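Taller de robótica Sipos: se abre la convocatoria para el nuevo curso

Publicado el 24 de mayo de 2018

¡Volvemos a buscar gente! El taller de robótica Sipos abre plazas para el curso que arranca en septiembre, y este año venimos con más ganas que nunca, con más mesa, más cables y un proyecto que nos tiene dándole vueltas a la cabeza desde el invierno.

Para quien no nos conozca: somos un grupo de estudiantes que se reúne en la segunda planta del centro cívico de Roststead para construir, programar y (sobre todo) arreglar robots. Hay gente de bachillerato, de formación profesional, de primero de carrera y un par que ya trabajan y se escapan a última hora de la tarde. No hace falta venir de ciencias. Tuvimos a una chica de Bellas Artes que acabó llevando todo el cableado, y lo dejó más ordenado de lo que lo hemos vuelto a tener desde entonces.

En qué andamos

El proyecto de este año se llama Astcombe y es un manipulador de mesa con una pinza de dos dedos. La idea es que pueda acercarse a un aparato cualquiera, buscar un punto de agarre razonable y sujetarlo sin aplastarlo ni dejarlo caer. Dicho así suena sencillo. Llevamos meses peleándonos con ello y cada semana aparece algo nuevo: que si el dedo resbala en las superficies brillantes, que si el programa confunde una sombra con un borde, que si los cables se meten por medio justo cuando todo iba bien.

Con el grupo nuevo queremos hacer tres cosas. La primera, probar otras superficies para los dedos y medir de verdad cuál agarra mejor. La segunda, reescribir la parte de visión, que ahora mismo es un montón de parches pegados unos encima de otros. La tercera es llegar al encuentro de clubes de Starkholm, donde cada equipo presenta un robot y lo pone a trabajar con objetos que no ha visto antes. El año pasado hicimos 408 puntos y nos volvimos a casa contentísimos, aunque el equipo que ganó llegó a 726. Hay margen, como veis.

Una tarde normal empieza con un rato corto de puesta en común, de pie, alrededor de la mesa. Después nos repartimos en parejas y cada una se va a lo suyo: mecánica, electrónica, programación o pruebas. Las pruebas son lo que más gusta y lo que más desespera. Un agarre se repite muchas veces, se guarda lo que ve la cámara de la muñeca, se mira después en la pantalla y se discute (a veces bastante rato) si el fallo está en el ángulo, en la luz o en el código. Los dos dedos son oscuros, con una textura de malla por dentro, y hay que aprender a juzgar las distancias con ellos siempre delante. 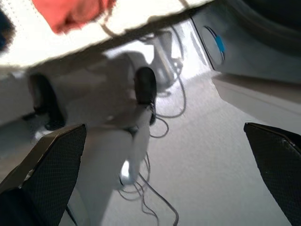

Flurina Zwahlen nos pide que lo digamos claro: las primeras semanas no se entiende casi nada y es lo normal. Ella entró sin haber programado nunca, estuvo todo el otoño preguntando qué era cada cosa y en primavera ya corregía los errores de los demás. Lo que más le ayudó, cuenta, fue quedarse a las pruebas aunque no le tocara, mirar muchos intentos seguidos y apuntar a mano lo que fallaba en cada uno. Recomienda traer libreta, de papel.

Nos parece un consejo estupendo y lo hacemos nuestro.

A quién buscamos

Hay 5 plazas nuevas. Nos gustaría que entrara gente distinta entre sí, así que no hay un perfil único. Nos vendría muy bien alguien con paciencia para la mecánica fina (tornillos pequeños, holguras, piezas que hay que imprimir otra vez), alguien que disfrute leyendo código ajeno y alguien a quien le guste escribir, que la documentación del proyecto está pidiendo auxilio. Pero si no encajas en nada de eso y te apetece venir, preséntate igual.

Lo que sí pedimos:

Tener dieciséis años cumplidos al empezar el curso.
Poder venir dos tardes por semana, de seis a ocho y media.
Ganas de trabajar en pareja y de cambiar de pareja cada cierto tiempo.
Recoger el puesto antes de irse. En serio.

No pedimos experiencia, ni ordenador propio, ni notas. Las sesiones son en castellano, aunque parte del material que usamos está en inglés y siempre hay alguien que echa una mano con eso.

Qué te llevas

Aprenderás a soldar sin quemarte demasiado, a leer un esquema, a programar movimientos y a desmontar una articulación y volver a montarla sin que sobren piezas. Aprenderás también a defender una idea delante de gente que ha tenido otra — y a soltar la tuya cuando la del compañero funciona mejor. El taller es gratuito. El viaje a Starkholm lo cubre el club, con bocadillos incluidos; el alojamiento se paga a medias entre el club y cada participante, y si eso es un problema se habla y se busca solución, que hasta ahora siempre la ha habido.

Quien complete el curso recibe un certificado de asistencia con las horas hechas. Varios institutos de la zona lo aceptan como actividad complementaria, pero preguntad antes en el vuestro.

Cómo apuntarse

Escribe una carta corta, de una página como mucho, contándonos quién eres, qué tardes tienes libres y qué cosa has montado, desmontado o estropeado alguna vez. ¡Las de cosas estropeadas son nuestras favoritas! Puedes dejarla en la recepción del centro cívico, en un sobre a nombre de Dilruba Bhuiyan, o entregarla en mano en el taller cualquier tarde de sesión. No hace falta currículum.

Después llamaremos a todo el mundo, entre o no entre, para una charla de un cuarto de hora con Dilruba y con Andor Veres, que llevan la parte de acogida. No es un examen. Os enseñarán el taller, os dejarán mover la pinza un rato con el mando y os preguntarán qué os apetece hacer. Si vienes con alguien de casa, perfecto, hay sillas.

El plazo se cierra cuando acaben las clases del instituto, antes de las vacaciones de verano. Las personas admitidas lo sabrán con tiempo para organizarse, y quienes se queden fuera pasan a una lista de espera que se mueve más de lo que parece: todos los años hay cambios de horario en las primeras semanas.

Para dudas sobre accesibilidad (la segunda planta tiene ascensor, pero la puerta del taller es estrecha) o sobre permisos para menores, preguntad por Dezső Hegedűs en el propio centro. Los menores de edad necesitan la autorización firmada antes de la primera sesión. El impreso está en recepción, junto a los folletos de la piscina.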